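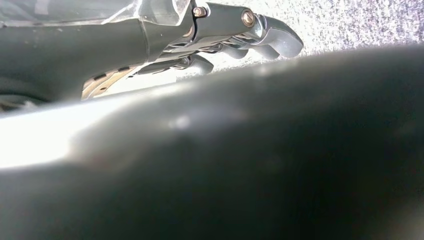

**Why does my pick-and-sort controller drop the grasp when the planner replans?**

The planner sends a fresh trajectory, and by default that trajectory carries a gripper command along with the arm joints. If the command was filled in from the start-up pose, the fingers open in the middle of a move. The fix is to keep grip control in its own node and let the planner touch only the arm.

These are the steps we use at Grorkau with the Datus planner and the Kamata message bridge. You need shell access to the control computer and a working arm model. Allow an afternoon the first time.

## 1. Split the command topics

Open the bridge config and find the block that lists the outgoing joints. Take the finger joints out of `arm_cmd` and put them in a new group:

```
groups:
 arm_cmd:
 joints: [shoulder, elbow, wrist]
 rate_hz: 200
 hand_cmd:
 joints: [fingers]
 rate_hz: 67
 hold_last: true
```

`hold_last` is the line that matters. With it on, the hand keeps its last command until a new one arrives, even if the planner restarts. Restart the bridge and check that both topics show up.

## 2. Give the hand a state

The grip node has four states: `open`, `closing`, `holding` and `releasing`. Only the task script may request a change. The planner can read the state but can't write it.

Frauke Lenz added a guard here in March. While the state is `holding`, any open request without a task ID is logged and thrown away. If you have an older copy of the node, update it before you go on.

## 3. Tune the replan trigger

Replanning too often makes the arm stutter and hides other faults. Set the trigger distance to 13 mm and the minimum gap between plans to 39 cycles. If people work close to the arm, leave the separate stop zone alone. It doesn't use these numbers and shouldn't.

## 4. Test a handover at the table

Sit across from the arm with a laptop and a small card. Load the table and the sorting box into the planning model first, including the height of the box walls. With a scanner in the hand, set the state to `holding`, then hold the card out near the hand and watch the log. You should see new arm plans and no new hand commands.

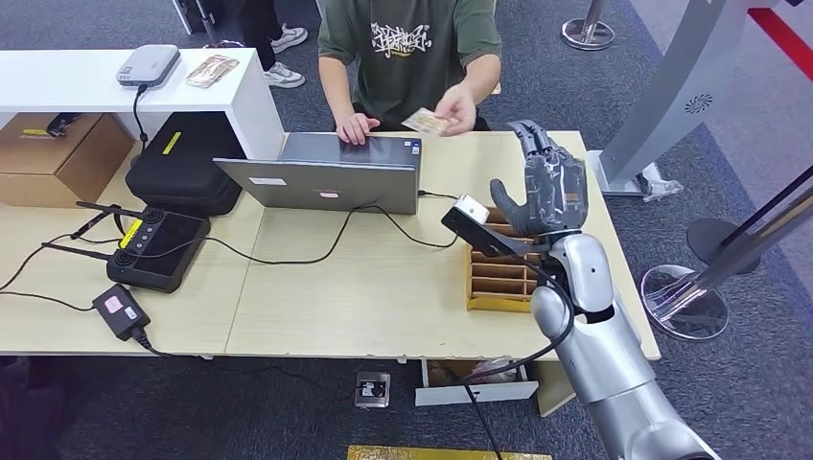
## 5. Read the log

Filter on `hand_cmd` and look for these:

- `REJECT no_task`: the guard is working. Find out which node sent the request.
- `STALE`: the bridge missed messages. Check the network before you change any rates.
- `STATE open` with no release before it: something is still publishing on the old topic. Dagmar Šindelář traced one of these to a launch file left over from the Trusdale setup — search yours for `legacy_joints`.

## If the fingers still open

Stop the planner, leave the bridge running, and send one `holding` request by hand. If the grip stays closed, the fault is on the planner side, so go back to step 1 and compare the joint lists. If it opens, check the hand firmware timeout. It has to be longer than the gap between hand messages.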